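Production notebook, Willon, January

Friday, started 9.20

Carrying on with the Farina collection. Second proofs came back from Brakstead yesterday afternoon and I've had them open since first thing. Entry will be long as there are several decisions in it that I'd like written down before we all remember them differently.

Where the book stands: 13 stories, 144 pages, nine sections of sixteen. The extent is fixed. Brakstead have quoted on it, the cover spine is drawn to it and I don't want to go back to either. First proofs ran three pages over. Second proofs come out right, but only by means I'm not happy with (see under Line spacing).

Running order

Concetta Farina sent her final order by email and confirmed it by phone. The long story, "The Hesness Ferry", moves from the end of the book to second from the end, and the short one about the locksmith's widow now closes. Her view is that readers who get to the end of the ferry story want something quieter after it. I liked it at the end, but it's her book and the change costs us nothing except the contents page and the running heads.

Contents page redone. Running heads redone. Checked the heads against the contents page by reading aloud, one title at a time, and found one wrong: "A Loan of Keys" had become "A Loan of the Keys" on its right-hand pages only. The contents page is correct. She has used the title without the article in both magazine printings, so that's what we follow.

Acknowledgements need reordering to match. Not done yet.

Line spacing

To lose the three pages the spacing had been taken down across the whole book by a hair, and you can feel it. The dialogue pages are fine. The pages of solid narration look grey and tired, the ferry story worst of all. Pascual is a wide face with a tall lower case and it wants room between the lines. Put it back to what it was and I looked for the three pages somewhere else.

Found them as follows.

Story openings were dropping a third of the way down the page. Brought up to a quarter. That alone pulled back two stories that had a few lines hanging over on to a last page.

Half-title and its blank removed. We don't need a half-title in a paperback this size and we left it out of the last two books as well.

The author's note was on its own page at the back, with the "also by" list on another. Both now on one page, list above, note below.

That brings us to 144 exactly with the spacing restored. There is no blank at the end at all, so if anything gets added from now on something else has to come out. Have written this on the front of the proof in red.

Scene breaks

We had three kinds. Some stories had a line space, some a row of asterisks, and one had a small ornament that must have come over from the file of the earlier novel. All are now a line space, with a single centred asterisk only where the break falls at the top or bottom of a page. Went through every story for these. The risk is that if text moves, a break that was in mid-page ends up at the foot and disappears, so this check must be the last one done before files go. It was done too early last time and a reviewer noticed.

In "Cold Harbour Lane" there is a break I couldn't account for, between the inspector leaving the house and his being in the car. No change of time or person. Asked her. It was a page end in her typescript. Closed up.

Spelling and house style

She writes "grey" everywhere but "gray" in one story that was first sold to an American magazine. Same story has "parlor" and "curb". All changed, with her agreement. The magazine also altered the police ranks, and she'd like her own restored, so I have her original pages beside me for that one and am reading the two against each other. About halfway as I write. So far the differences are small: a sergeant turned into a detective, a torch into a flashlight, one paragraph of weather cut. She wants the weather back. It is four lines and it fits on the page, just.

Single quotation marks throughout, double inside. There were some straight ones left in the third story. Apostrophes at the start of words ('em, 'til) had nearly all turned the wrong way round, as they do. Fixed by searching for each one. 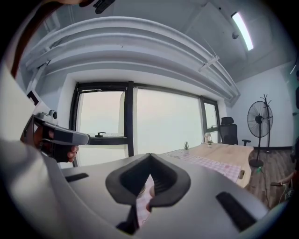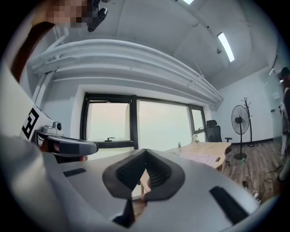 Dates and names across the stories

Four of the stories share the same inspector and were written over a long stretch of years, in no particular order. Read straight through in one book they have to agree with each other, which they never had to do in magazines. Made a sheet with one row for each story and columns for his age, his rank, where he lives, whether his wife is alive, and what car he drives. Points that came out of it:

His wife is dead in the first of the four and makes tea in the third. Concetta's answer is that the third is set earlier. Nothing on the page says so. She is adding half a sentence near the start to place it, and has promised it will be half a sentence.

His sergeant is Doyle in three stories and Boyle in the other. Doyle is right.

The village pub is the Plough, then the Plough and Stars, then the Plough again. She'd like it left, as people in the village would say it both ways. Left. Note here so that whoever reads the next proof doesn't correct it.

The ferry takes twenty minutes on one page and "the best part of an hour" on another, in the same story. This one matters because the alibi depends on it. I raised it on the phone and there was a long silence. She rang back after lunch. Twenty minutes is the crossing, and the best part of an hour includes the wait on the slipway, and the second mention will say that. She read me the new line and it works. It also makes the clue fairer, as the reader now has the wait to think about. I've marked it in but would like someone who hasn't read the story before to try it cold and tell me whether they can follow the timing.

Widows and short lines

Only a first pass at these. There were a good many last lines of a paragraph stranded at the top of a page, mostly in the dialogue. Fixed by letting facing pages run one line short together. I haven't asked her to cut or add words to help us and would rather not, she's had enough of my emails this month. Two places where a page opens with a single word are still to do, both in the ferry story, and both will move anyway when the new line goes in.

Hyphenation: no more than two in a row at line ends. "Locksmith" broke after "locks" four times in the last story. Set it not to break.

Cover

Brakstead sent a printed cover on the actual board. The blue is darker than on screen, which I expected. The title still reads well from across the room. The author's name is in a thinner weight and does not. Have asked for the next weight up. Spine lettering is central to the eye and to the ruler.

Back cover copy is too long. It gives away that the ferryman is not the ferryman. Rewrote it to stop at the second body. Old version kept in the folder in case sales prefer it, but I'd argue.

The line from the newspaper review on the back is from a review of her first novel and the way it's set makes it look like praise for this book. Added the title of the novel after it.

Advance copies

50 to be printed ahead of the main run, plain cover, "uncorrected proof" on the front. Brakstead need files by the end of next week for these. They go to reviewers, a few shops, the two crime festivals that asked, and six for the author. The list is a mess – there are people on it who have moved and one magazine that has closed. Tidy before labels are printed.

Advance copies will not have the last round of corrections, and I'm content with that as long as the ferry timing is in. If only one thing gets in it should be that.

Electronic edition

Not started properly. Made one test file at the end of the day from the second proofs to see what broke. The centred asterisks come through, the line spaces don't, so every plain scene break vanishes. That will need a proper style on it and not an empty line. The telegram in story five loses its capitals. Contents links go to the right places apart from the last two, which still follow the old order. None of it is hard, it just has to be done after the print text is locked and not alongside.

To do

Finish reading the American magazine version against her pages.
Put in the new ferry line and the half sentence about the wife.
Reorder acknowledgements.
Chase Pascual licence for the electronic edition. The one we hold covers print only.
Heavier weight for the name on the cover, ask to see it on board again.
Cold reader for the ferry story.
Clean the advance list.
Scene break check, last of all.

Stopped at 5.45. Marked proof is on the shelf over the plan chest with the original typescript under it. Please don't separate them.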